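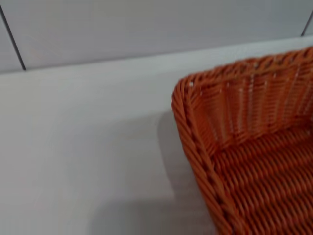
Who decides when a shared robot is safe to work beside?

The people who share the room with it do, using a written set of rules that they have all read and that any one of them can call upon to stop the job.

I have carried that answer about with me since my visit to Vancombe, where I went expecting to spend a pleasant day looking at clever machines and spent most of it, quite happily, looking at a ring binder. The binder is blue and rather battered, and it lives on a hook beside the door of the workshop at Clendus, a small firm that sets up robot arms for packing rooms, laundries, bakeries and anybody else with a lot of lifting and fetching to do. It holds the house rules. There are 96 of them in the present edition, dated 15/07/2020 on the cover, and I am told the first draft had 206, which everyone admired and hardly anyone read.

Cutting it down took the best part of a year. The trouble with the long version, as it was explained to me over a very good cheese scone, was that it had been written by people worrying at their desks. Each worry became a rule, and some of the worries were cousins of one another, so that a new starter would find the same warning about sleeves on four different pages (with three different opinions about cuffs). The team went through it with a pencil and asked of every line whether a person standing at the table could follow it and whether somebody else could tell if they had. "Take care near the arm" went straight out. In came a line of tape on the floor and a sentence saying that both feet stay behind it while the green lamp is lit.

I liked that very much. I have worked in places where the safety notice was a sort of wallpaper, and it had never occurred to me that you might test a sentence in the same way you would test a ladder.

Much of the binder is about the table. I had supposed that the rules would be all motors and switches, but page after page deals with what may be put down, where, and by whom. Before a run the top is wiped and cleared of everything except the thing the arm is meant to handle. Mugs are banned, and so are pencils, phones and the binder itself. Baskets, tubs and trays are checked by hand for split strands or sharp ends, turned over, given a shake and put back the right way up. A basket with a loose end goes on the mending shelf with a tag on it, even if it is the only one of its size and the whole morning has to be rearranged.

Woven things have a page of their own, as it happens. A rim that gives a little under your thumb will give a little under a gripper too, and the rule is to begin at the gentlest setting and work up, writing down each step. There is an upper limit for every kind of container, and nobody may go past it on their own say-so. Two people have to agree, and both sign. It sounds fussy until you have watched it done, when it takes no longer than passing the biscuits.

Then there is the matter of speed. Clendus keeps its arms to a crawl whenever a person is within reach of the table, and I mean a crawl, the pace of someone carrying a full bowl of soup across a carpet. Customers grumble about this. A packing room in the next valley, which runs a pair of arms under the name Estar, asked for the crawl to be lifted in the busy season, and the answer was a friendly no, along with an offer to move the table so that people would not need to be so close to it. They moved the table. The arms now run at full speed for most of the day and slow down only when somebody comes through the gate with a trolley.

That seems to me the best sort of rule-keeping, where a refusal comes with its sleeves rolled up. The published standards, which the firm follows and keeps on a shelf of their own, will tell you a great deal about guarding and stopping and the judging of risk, and I would not want to be without them. What they can't do is know where your door is, or that the sun comes in low over the yard at teatime and dazzles whoever is standing at the far end. Somebody local has to write that part.

The other great chapter is the one about stopping. Anyone may stop a run, including visitors, and I was shown the red button before I was shown the coats hook. There is no form to fill in first and no asking why until the arm is still. Every stop is then put in the log, a plain lined book, and on the day I came the entries had reached 3,304. I must have looked alarmed, for I was quickly sat down with it and encouraged to read. Nearly all of them were small: a tray set down crooked, a lace undone, someone who just did not like the sound of it. One said only "wasp".

A high number, they feel, is a healthy one. The month that troubled them was a quiet one a while back, when the stops dropped away to almost nothing, and instead of being pleased they held a meeting. A large order had been on and people had been shy of holding things up. So the order was put back, the customer was told the reason, and a new line went in the binder saying that a stop is never counted against the day's work.

The training suits all this. New starters spend their first mornings with the power off, laying out the table, checking baskets and reading rules aloud to one another, and there is a practice course called Mathew (it was named after a boat, I gather) which sets up to 900 small situations and asks what you would do. You are not meant to finish it. You dip in for a quarter of an hour before lunch and talk over whatever comes up, and the arguments can run well into the pudding. Whenever one of them can't be settled from the binder, it goes on a slip of paper in the back pocket to be looked at when the rules are next revised, each July.

There were a good many slips in there when I looked. One asked whether a lid counts as part of the tub it belongs to. Another wanted to know who should have the last word when the person at the button and the person at the table disagree, and beneath it, in three different hands, were three sensible and entirely different replies. I was asked for my own view and wrote it down as a fourth, and then it was time to hang up my goggles and run for the bus.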